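Can It Tidy Up Yet? A Term Report on Machines and Chores
Seija Seppälä and Anas El Sherbiny
Automation and Everyday Work, final project
2023-01-22

1. Where the question came from

Our course asks every pair to pick a claim about automation and poke it until it falls over or doesn't. Most people picked self-driving trucks. We picked the claim, made by somebody's uncle at every family dinner in Larnville, that robots will be doing all the housework soon. Seija would like this to be true. Anas thinks it would be bad for his character but is willing to risk it.

We split the work in two. The first half was reading, mostly product brochures and a few papers that our instructor said were "approachable" and were not. The second half was looking at one small chore up close, which is picking up a thing from a flat surface and putting it where it belongs. That is most of tidying, if you think about it. The rest is deciding where it belongs, and people in Anas's apartment haven't solved that either.

2. What the brochures promise

We read the material for two machines we will not be buying. The Stadance is a home helper on wheels that the brochure shows smiling, somehow, next to a laundry pile. The Nurmi is meant for shops and is supposed to restock shelves overnight. Both brochures are full of verbs like "assist" and "support," which are useful verbs because you can't catch a machine failing at them. Neither one says how long it takes to put away a tube of toothpaste.

This matters more than it sounds. A person clearing a bathroom counter doesn't plan anything. You grab the toothpaste while thinking about lunch. A gripper with two fingers has to know where the tube is, which way it points, how wide it is at the place it means to squeeze, and how hard to squeeze it. Squeeze too little and it slides. Squeeze too much and you have invented a new chore.

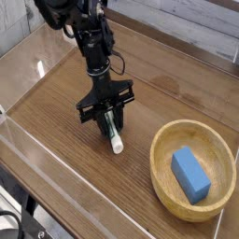

Toothpaste is also a bad object in the sense that it changes. A full tube and a nearly finished one are different shapes, and the one in our bathroom is a third shape that we blame on a roommate. Shop-floor goods are kinder. They come in boxes, the boxes match, and they stand in rows facing front until a customer arrives.

3. Small, thin and annoying

After the reading we made a list of objects we each handle in a day and sorted them by how much trouble we thought they would give a pair of mechanical fingers. We expected heavy things at the top. The top of the list went to things that lie flat and low, such as pens, coins, forks and receipts.

A marker is a good case. It is stiff, it has a simple shape, and every classroom owns far too many. But it lies right down on the table, so the fingers have to come almost to the surface and stop there. A little too high and they close on air. If one finger comes down on the marker and the other comes down beside it, you have a robot leaning on a marker. Anyone who has tried to pick up a pen in ski gloves knows the feeling.
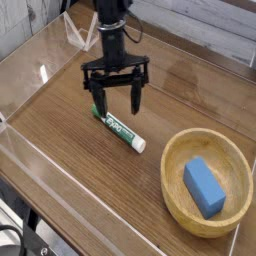
Reading time: 4 minutes

There is also the matter of angle. The marker rarely lies the way the fingers would like it to, so the wrist has to turn to match, and after that the arm still has to carry it somewhere and let go at a decent height. Our notes call this "the four jobs": find, line up, hold, release. People do all of them in one movement and then complain about being tired.

4. The case for the bowl

Putting things in a bowl is the friendly end of tidying. A bowl is wide and forgiving, and a foam block doesn't mind how it lands. Seija's argument is that we should arrange our homes around this fact. If everything you own can be dropped into a bowl, then the housework robot is nearly here, and so is a house that looks like a yard sale.
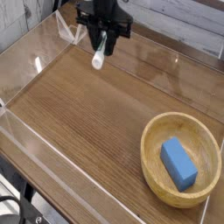 Anas's counterargument is that the factory people worked this out long ago. They didn't wait for a machine that could handle any mess. They got rid of the mess, fixed everything in place, put walls around it and let the machine repeat itself. At Brosmont, the packing plant where his cousin has a summer job in June, the automated line does well as long as nothing arrives sideways. When something does arrive sideways, a person walks over and turns it.

5. What we think

Shop floor: yes, for tidy parts of it, with a person nearby. Household: one object at a time, on a clear table, if you are patient. We wouldn't cancel any plans. Our instructor asked us to name one chore we would hand over today, and after some arguing we settled on putting the sponge away.

We did not agree on who should wash the bowl.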